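How to Label Your Freezer Meals So You Can Read Them in March

I cook in big batches. Twice a year I go a little nuts, fill every pot I own, and stack the chest freezer to the lid. For a long time I also pulled out mystery bricks and hoped for chili. (One night we defrosted applesauce and I had already boiled the spaghetti!) So I finally worked out a labeling routine, and I've stuck with it through two winters.

What you need: freezer tape, a permanent marker, a notebook, and your containers or bags. I use Kemeys freezer tape, the 200-foot roll, but any tape that says freezer on the package should do. Regular masking tape curls up and drops off in the cold, and then you find a little nest of labels at the bottom of the freezer.

Step 1. Write the labels before you cook. Cold or greasy containers are miserable to write on, and by the time the soup is done I'm too tired to care about handwriting. I sit down with my coffee and do the whole stack at once.

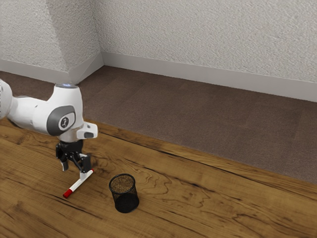 Every label gets the same things in the same order: name of the dish, date, number of servings, and what still has to be done to it. "Beef stew, 2024-12-04, serves 8, add peas" is a good one. "Stew" is a bad one, and I've written plenty of those. Keep the marker somewhere you'll really put it back, like a black mesh pen cup on the table, and get one with a bright cap. A white marker with a red cap is easy to spot next to a pile of onions. Check that the ink is permanent too – dry-erase ink will wipe right off on your sleeve.

Step 2. Stick the label on while the container is empty, clean and at room temperature. Press hard along the edges with your thumb. I put mine on the side, never the lid, and that way I can read a whole stack without unloading it. Lids also wander. I have 16 Brava tubs and every lid fits every tub, so you can guess how that went.

Step 3. For bags, write first, fill second, and freeze them flat on a cookie sheet. Once they're solid you can file them upright like records, label along the top edge.

Step 4. Copy everything into the notebook and tape a pencil to it. Cross things off as you take them out. I skip this about half the time and I'm always sorry.
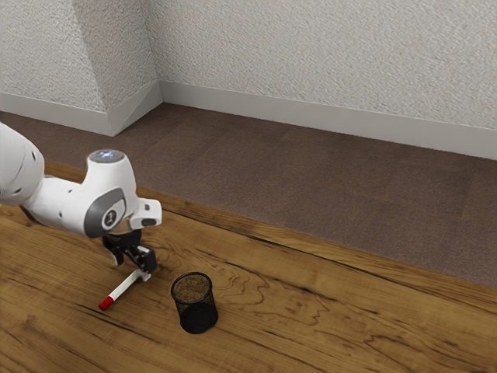
Caroline Odera wrote in to say she gives each kind of meal its own tape color, blue for soup and green for anything with beans, and her kids can fetch dinner without reading a word. I tried it for a week and ran out of green right away, but I like the idea and I've ordered more.

To get old labels off, run the tub under hot water for a minute and peel slowly from a corner. Any sticky stuff left behind comes off with a dab of cooking oil, then dish soap.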